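1/ Wrapping afternoon at my kitchen table! I've got the orange paper out again (the big sheets from Flaneo, I bought 50 in August and I regret nothing) and there are 2 birthdays to get ready for.

2/ The flowery tablecloth stays on underneath, roses and fruit and all, and I love the orange against it, creases included.
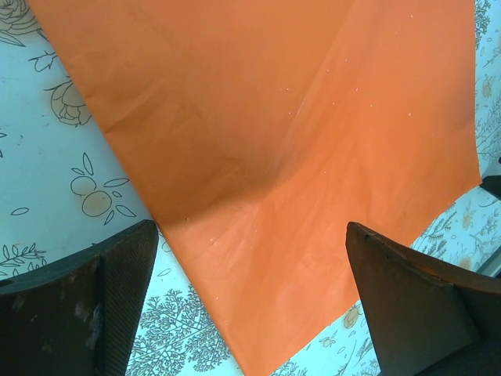
3/ Next up, ribbon! I'm leaning toward plain white string, but tell me what you'd use, I'm easily talked into things.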